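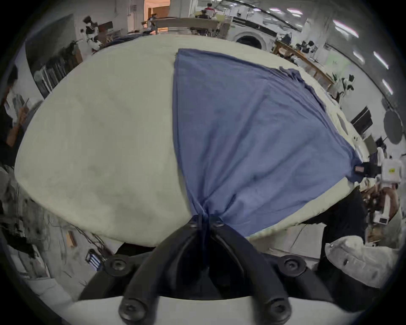 Figure 3. Blue cloth on the cream table, held at two corners, its loose folds draping to the right.

4.2 Choosing where to take hold

Folding manuals are confident about everything except the beginning. Of the 11 household guides we collected for this study, most open with the cloth already square, flat and facing the reader, as though it had been delivered that way. The business of getting it there is left to the reader's upbringing. In our sessions this unrecorded stage took longer than the folding it was meant to prepare for, and it is the subject of the present section.

A cloth spread on a table offers four corners, of which two matter at any given moment. In Figure 3 both of the held corners are tightly gripped, one of them with the fabric bunched, and the stretch towards the right is still lying in loose folds. We call this state "corner-held, body-slack". It was the most common starting state in the Rurwood sessions and also the one our coders argued over most. Two of them regarded it as the last moment of spreading and one regarded it as the first moment of folding. The matter was settled in favour of folding, by a majority that has since been reminded of it often.

The complete set contains 396 folds, made over 11 sessions on plain cloths supplied by Kalten. We had asked for cloths of one size. What came was cloths of one price, and they varied in length by as much as 50 mm. We kept them. A linen cupboard of perfectly matched cloths would have told us very little about linen cupboards, and the supplier had stopped answering our emails.

Three ways of taking hold recur in the notes. In the first, which we call the pinch, a small amount of fabric is gathered at the very corner. It is quick and it is secure, and it leaves a crumple that has to be smoothed out later, usually by someone who has forgotten how it got there. In the second, the flat hold, the corner is trapped between two surfaces without gathering. This gives a crisp edge and a high rate of dropped cloths. The third, the edge hold, takes the hem some way in from the corner and lets the corner itself hang free. Every guide advises against the edge hold. It was popular regardless.

The position of the cloth on the table deserves more attention than it has had. Earlier work (Kocabaş) assumes a centred cloth, and the diagrams in that work show one, with even margins on all sides. Our cloths were seldom centred. In Figure 3 the cloth takes up the right half of the table and the left side is bare, an arrangement that looks careless and may well be. It does, however, leave a clear surface on which to lay the fold, and when we asked participants in the July sessions why they had spread their cloths to one side, several offered exactly this explanation. Several others said they hadn't noticed. We report both answers and would put slightly more trust in the second.

The table itself had an effect we did not plan for. Its surface was smooth, so that a cloth pulled from one corner tended to travel as a whole instead of straightening. Participants who had learnt to fold on a bed, where the blanket holds the underside still, found this irritating and said so. Firdevs Şimşekoğlu, who coded the pilot recordings, proposed a separate category for cloths that had moved without changing shape. We added it under the name "drift". Drift accounts for much of the disagreement between our timings and those reported in the Nanisura notes, where the work was done on a padded board.

Smoothing was recorded only when a hand or tool passed over the cloth while the corners were at rest. Tugging, flapping and the short downward snap favoured by hotel staff were coded separately, and are dealt with in Section 4.3. The snap is effective on a large sheet. On a cloth of the present size it mostly rearranges the creases, though it was performed with great conviction throughout.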